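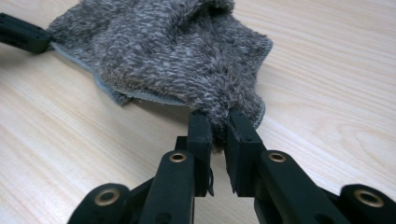 Both grippers on the gray towel, with a thread hanging down between the fingers.

April 17, 2019
Notebook, folding work, bay 6

Back on the shaggy towels. I said in March that I'd rather do anything else (flat napkins! pillowcases!) but the Temwood people want the fluffy gray ones learned properly, and they're the ones with a folding room full of them, so fluffy gray it is.

Retno Lubis and I split the shift. She folded linen by hand for years before this, and it's funny watching her unlearn it. By hand she feels for the hem without looking. With the grippers there's no feel to speak of, so you have to look for it, and on these towels the pile flops over the edge and hides it. Her rule, which I'm stealing: go for the flat hem first, and if you end up with a pinch of fluff, let go and try again. A pinch of fluff pulls threads and the fold comes out crooked anyway.

We logged 286 folds between us, and I threw out 31 of mine where I'd got hold of two layers. I'm keeping those in a separate folder in case Mostum wants bad ones to look at.

Starting position, so we stop arguing about it: towel bunched at the far side, fingers open wide, both tips clear of the cloth. Wait a beat, then go in.

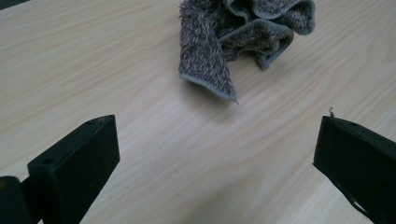 What it does to your arms

I was sore by lunch, mostly forearms. The grippers aren't heavy, but holding a towel up while you make up your mind is tiring in a way that folding never was. Retno says the same, and she'd like a hard stop every so often, which I've written on the board in big letters. I also keep catching the cable with my left sleeve. Need to run it further up the arm before I start.

The other thing is how slow we are. She could clear a stack by hand while I'm still shaking out one corner, and it bothers her more than it bothers me! I keep telling her the speed isn't the point yet.

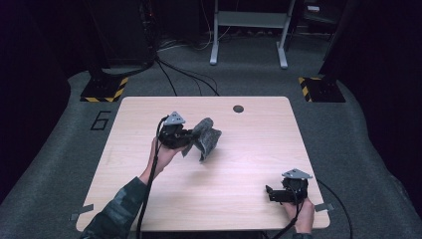
Talk with the folding room

Went better than I expected. They've heard the Fulier line is coming and wanted to know plainly whether it's their jobs. I told them what I know: the plan is for the machine to take the plain stacks, and people stay on sorting, stains and anything odd. Two of them asked if they could do what Retno does, and I said yes before checking with anybody, so I'd better check. Retno told them the pay is the same and the boredom is different. They liked that more than my slides.

One good question I couldn't answer was who fixes the fold when the robot gets it wrong, and whether that counts toward their numbers. Writing it down so it doesn't get lost. I think it has to count.

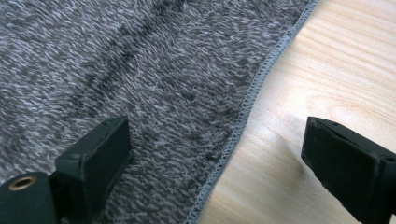

Edges again, then. I want a whole session of nothing but finding the stitched border and closing on it, no folding at all, with the cloth turned a different way each time. Retno thinks that would help new people too, and she's offered to go first so I can watch her hands. I'll ask Mostum if short runs like that are any use to them, and I still owe them the folder of double layers.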